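Do you really need a tidy-up course?

My sister-in-law sent me a link in April to something called the Nutlow Method, and because I'd been grumbling about the spare room for months I couldn't very well ignore it. The method is a decluttering course. It costs 293 pounds. For that you get 18 video lessons, a workbook you have to print yourself, and access to a members' forum where people post their airing cupboards.

I didn't pay. I did sit through the free taster on a Tuesday evening, presented by one Gualtiero Bellini, who wears a very nice jumper and speaks slowly. He told us that the average home holds 1627 things its owner has forgotten. I'd love to know who went round checking. If I've forgotten a thing, how would I tell you I own it? There was no source given, and when someone typed that very question into the chat it scrolled away unanswered.

The advice itself was fine. Group like with like, keep what you use within reach, don't buy boxes before you know what's going in them. My gran could have told you all that while peeling a potato, and she'd have thrown in a cup of tea.

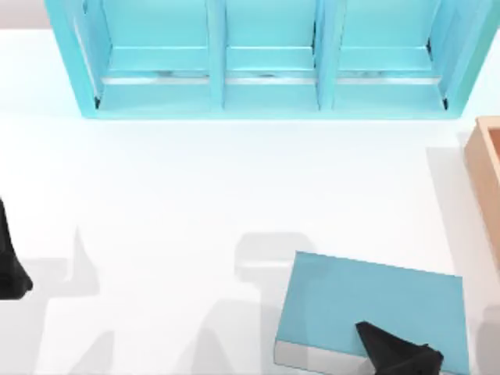 Does a course like this help you keep a house tidy?

For a fortnight, I'd say, and then the post starts piling up on the stairs again.

My friend in Hivgate did the full thing last year. She filled 2 skips, felt marvellous, and has since bought a second bread maker to replace the one she got rid of. She still says it was worth the money. People who have spent that much usually do, me included (see my post on the rowing machine).

What bothers me is the follow-up. Since the taster I've had emails nearly every day offering me "Nutlow Deeper", then a discount on "Nutlow Deeper", then a last chance at the discount, then another last chance. For people who want me to own less they're awfully keen to sell me things.

The spare room is still a mess, by the way. I've moved the ironing board.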